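Furnville Community Help
Floors and Surfaces
Posted by Antigoni Koutsoukos, December
3 min read

Removing dull film from a pale resilient floor without stripping it

I have a pale floor in a back room in Dultlow, 200 square feet, sheet material, glued down. It was there when I took over the lease and I have no paperwork for it. It is either vinyl or linoleum. The floor has developed a dull film that mopping does not remove. Under low light it shows overlapping arcs that follow the mop path.

Current routine: dry sweep, then a damp mop with Perkolell floor cleaner, one capful per bucket, warm water. No rinse. This has been the routine for 47 weeks. Before that I used plain water and had no film, but I did have gray traffic marks near the door.

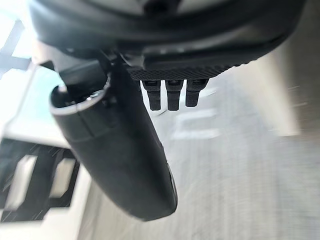

Pale floor, back room.

What I need to know:
1. Is the film cleaner residue or worn finish?
2. Can it be removed without stripping the finish?
3. Does the method differ for vinyl and linoleum?

I can leave the room out of use overnight but no longer than that.

3 replies

hallway_grout
Residue, most likely. Arcs along the mop path point to something left by the mop. Worn finish follows foot traffic and is worst at the door and along the main route across the room.

Test it before doing the whole floor. Mark off a square with masking tape in a corner. Wipe it with warm water and a white microfiber cloth, turn the cloth, and wipe again. Dry it with a towel. Compare it with the floor outside the tape once both are fully dry. If the square is clearer, you have residue. If the cloth comes up clean and the square looks the same, check for worn finish.

To clear residue over the full area:
- Sweep or vacuum with the brush roll off.
- Mop with warm water only, in sections small enough to stay wet while you work.
- Pick up the water with a second, dry mop. Do not let it air dry.
- Change the water when it turns cloudy. Expect to change it often on the first pass.
- Repeat the next day if the test square still looks better than the rest.

A capful is not a measurement. Read the dilution on the bottle and use a measuring cup. If the label says no rinse, that applies at label strength.

On material: look at an offcut or a cut edge under the threshold strip. Linoleum usually has a woven jute backing and color through the wear layer. Printed sheet vinyl has a thin clear layer over a pattern. Until you know, treat it as linoleum. Keep the cleaner near neutral pH, and stay away from ammonia and from strippers made for vinyl. Linoleum does not tolerate high alkalinity or standing water.

mopbucket881
vinegar. works on mine

Kragh Street Tenant
I would skip the vinegar until the material is known, and it can dull some finishes anyway.

Same problem here on a floor of similar age. Plain water took off most of it in two passes. The remaining haze was in the mop head, which had been washed with fabric softener. New head, no softener, and the arcs stopped coming back. For the traffic marks at the door, a dry white pad and light hand pressure was enough. Do not use the green or black pads. I also put down a longer mat, 40 inches, and the gray marks are slower to build up now.

Contact | Copyright Furnville Community Help | Back to top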